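遠隔操作でロボットに化学実験の手順を教える作業を続けている。教示データの取り方について、忘れないうちに書いておく。(1/9)

今の課題は丸底フラスコをつかんで持ち上げ、コルクリングに戻すこと。人間なら考えずにやる動作だが、首の細いところをつかむか胴をつかむかで、その後の軌道がまったく変わる。操作者ごとにつかみ方が違うと学習が安定しないので、首をつかむことに統一した。(2/9)

教示はリーダーアームを人が動かし、フォロワー側が追従する方式。記録ソフトは自作で、Udonardと呼んでいる。関節角とグリッパの開度、カメラ映像を同じ時刻軸で保存する。7月の時点で有効なデモは906本になった。(3/9)
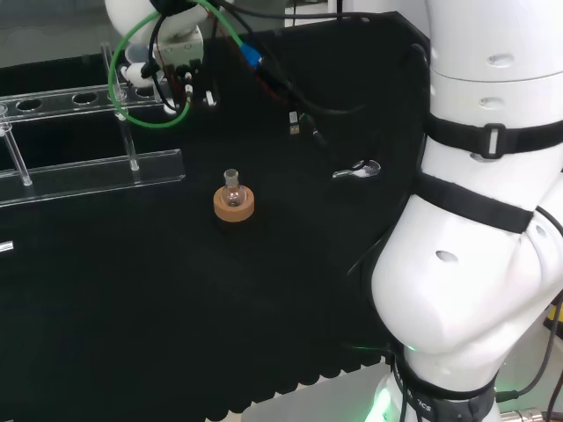
丸底フラスコとコルクリング。左は透明アクリルの試験管立て、右のアームの手前に金属スパチュラ。

透明なものが多いと遠隔操作はかなり難しくなる。画面越しだとアクリルの縁と台の境目が読みにくく、奥行きを間違えやすい。下に黒いマットを敷くとガラスの輪郭は見やすくなった。照明は斜めから当てている。真上からだと反射で首の位置がわからなくなる。(4/9)

ケーブルの取り回しも効く。グリッパの配線に余裕がないと手首を回したときに突っ張り、操作者が無意識に回転を避ける。その癖がそのままデータに入る。逆に余らせすぎるとラックに引っかかる。長さは何度もやり直した。(5/9)

手で直接アームを持って動かす教示も試した。スパチュラを拾う動作はこちらのほうが速く取れる。平たい物をすくうときの力加減が手に伝わるので、失敗が少ない。ただし人の腕がカメラに映り込むため、再生してもう一度撮り直す必要がある。手間は結局あまり変わらない。(6/9)

失敗したデモは消さずにPlesmontという別フォルダに分けている。つかみ損ねてからやり直した記録は、復帰動作の教材として使える。落としただけのものは使わない。この仕分けは今も目視でやっていて、一番時間がかかる。(7/9)

操作の速さは、慣れた人ほど速くしすぎる。速いデモと遅いデモを混ぜたら、フラスコの手前で止まって迷うような動きになった。今は接近から把持までゆっくり、戻しも同じ速さ、と決めて全員それに合わせている。(8/9)

次は試験管を試験管立ての穴に差す課題に移る。穴の縁に当たったときの感触が手元に返ってこないので、今のリーダーアームのままでいけるかは未定。目標は2524本。進んだらまた書く。(9/9)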